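Gripper Fault Puts Hutov Snack-Packing Trials on Hold

December 6, 2023

The good folks at Hutov have had a trying couple of weeks, and they were kind enough to tell us all about it. Work on teaching grippers to pick up small snack bags was stopped after one of the fingers kept squeezing after the release signal had been given. A few bags were burst and one operator had a thumb pinched (a bruise, we're happy to report, and a good deal of teasing at lunch!).

The trouble first showed up during a run of 243 pickups. Six of them ended with the fingers closing harder when they should have opened, and the team did the sensible thing and switched everything off that same afternoon. Arvid Hedlund, who looks after the bench work, spent much of the next day with the covers off and found a worn cable that had been rubbing against its clamp every time the wrist turned.

"I was sure it was the software, and I told everybody so," Hedlund said. "I've had to buy the coffee ever since."

All 25 units from the same Hondel batch have now been called in for a look, and three more were found with the same wear. New clamps are on order, and in the meantime operators have been asked to keep their free hand well back from the fingers and to stop at the first sign of a slow release.

Sealed bags like the fish snack on the bench remain the main test item, slippery as they are.

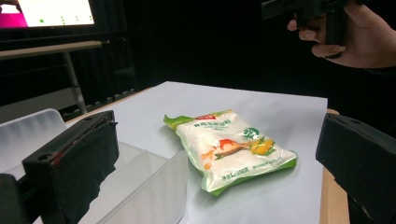 What Happens Next

Trials will start again once every cable has been checked and signed for. Fundgate, which is paying for the work, has agreed to extend the schedule, and the full fault report will be shared with partners in May.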